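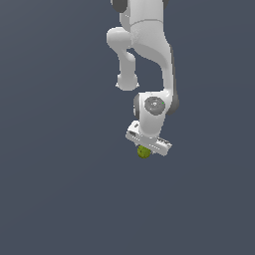 December
By Trakstead Games staff

Trakstead Games, Jistby: Play Floor Safety Checklist, With Comments

Walked before opening, with the floor lights up and all stations switched off at first. Items are marked OK, FIX or WATCH. Comments are from this walk unless they say otherwise.

ENTRY AND FLOOR

1. Front door opens fully and closes on its own. OK

2. Exit signs lit, both doors. OK

3. Walkways between station rows clear. FIX
Two beanbags had been pushed into the row by the racing seats. Moved back to the couch corner. They end up there after every fighting game night, so whoever closes should look.

4. Posted capacity matches the sign at the counter. FIX
The card by the register says 60. The sign on the wall says 53, and that's the number we go by. The card has been taken down and a new one is to be printed.

5. Carpet tiles flat. WATCH
One corner lifting near station 21. Taped for now.

CONSOLE STATIONS

6. Power strips off the floor and not chained together. FIX
Station 27 had a second strip plugged into the first to run a phone charger. Removed. Please stop lending out the spare strip from the desk.

7. Console vents clear on all sides. OK
Dusted last month. The two units in the closed cabinets still run loud, but the fans spin freely and the cabinet backs are open.

8. Screens fixed to their mounts, no play when pushed lightly. OK

9. Controller cables and charging leads. WATCH
No bare wire found. Three leads are stiff at the plug end and have been put in the box to be replaced. Don't put them back out because you're short on a Friday-type crowd. Hand out wireless pads first.

10. Controller batteries. OK
No swelling, no battery covers missing.

11. Seats. FIX
One chair in the back row sinks when sat in. Pulled from the floor and tagged. 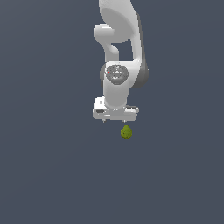
White robotic arm on a plain gray background.

PINTO RACING RIGS

12. Seat bolts tight on both rigs. OK
Left rig needed a quarter turn at the rear bolt.

13. Pedal plates do not slide under full braking. WATCH
Right rig moves a little. The rubber mat under it is worn smooth. New mat ordered.

14. Wheel force setting at house level. FIX
Right rig had been turned up to maximum and saved that way. Put back. The settings menu can be locked with the staff code, and it should be locked at every close. Kids have been surprised by how hard the wheel pulls in a crash.

15. Step up to the rig marked with yellow tape. OK

VR CORNER

16. Play area drawn in software matches the tape on the floor. FIX
It was off by a shoe length on the wall side. Redrawn. Do this again any time the base units are bumped.

17. Ceiling clearance for the tallest player with arms up. OK

18. Wrist straps on both hand controllers. OK

19. Face pads wiped and dry, spare pad in the drawer. OK

20. Health warning screen not skipped at start. WATCH
Graltasel lets you jump past it with one button, and most players do. Until that changes, read the short card out loud before the headset goes on. The game also has a long flashing section in its second boss fight, so ask about light sensitivity every time. If a player says yes, offer something else from the list. 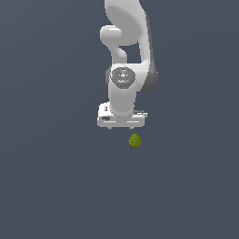

Robotic arm in white, gray background.

DESK AND BACK ROOM

21. First aid kit stocked. FIX
Low on small bandages. Cold pack is fine.

22. Fire extinguisher gauge in the green, tag current. OK

23. Breaker panel reachable. FIX
Boxes of demo stands in front of it again. Moved to the top shelf.

24. Incident book at the desk with a working pen. OK
One entry since the last walk: a stubbed toe in the VR corner, player had taken shoes off. Shoes stay on from now on. Add it to the card.

OPEN ITEMS

Capacity card, chair repair, rig mat, bandages and the three charging leads. Carpet corner to be glued if the tape lifts. The right rig can stay in use with the force at house level, but shut it down if the pedal plate moves more than it does now.

Next walk is in January, before opening.

Filed under: Game Room Upkeep, Console, VR, Racing
© Trakstead Games, Jistby | Contact the desk | Back to top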